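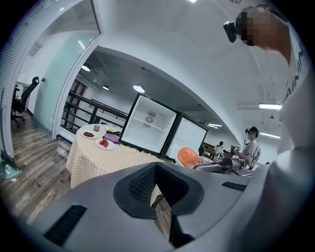 Una alumna del turno anterior preguntaba por qué el inventario final se resta y no se suma, si las mercancías siguen siendo de la empresa. La duda es frecuente y conviene resolverla antes de pasar al ejercicio.

Tema 4. Coste de ventas y existencias

El coste de ventas recoge lo que costó la mercancía que salió del almacén durante el periodo. Lo que queda dentro no se ha vendido, sigue en el activo y no puede cargarse a resultados. Por eso se resta.

Coste de ventas = existencias iniciales + compras netas - existencias finales

Compras netas: importe de las facturas menos devoluciones y descuentos. Los portes a cargo del comprador se suman. El IVA recuperable queda fuera.

Ejercicio 1. Comercial Porkalo

Porkalo compra a Bramidier un lote por 2.000 euros, sin IVA. Devuelve género defectuoso por 180 euros. Compras netas: 1.820 euros. Los portes de 132 euros corren a cargo de Porkalo, de modo que el importe que entra en la fórmula es 1.952 euros.

Existencias iniciales: 400 euros
Existencias finales: 352 euros
Coste de ventas: 400 + 1.952 - 352 = 2.000 euros

La coincidencia con el importe de la primera factura es casual. En el examen de julio varios grupos dieron por bueno el total de la factura sin hacer el cálculo, y eso no puntúa.

Métodos de valoración

Cuando las unidades se compran a precios distintos hay que elegir un criterio. En el curso usamos dos:

FIFO. Salen primero las unidades más antiguas. Con precios al alza, las existencias finales quedan valoradas a los precios recientes.

Precio medio ponderado. Se divide el coste total entre las unidades disponibles y se recalcula con cada entrada.

El criterio se mantiene de un ejercicio a otro. Si se cambia, se explica en la memoria.

Para la próxima sesión: caso Takács, apartados 1 a 3. Traed la ficha de almacén rellena por los dos métodos.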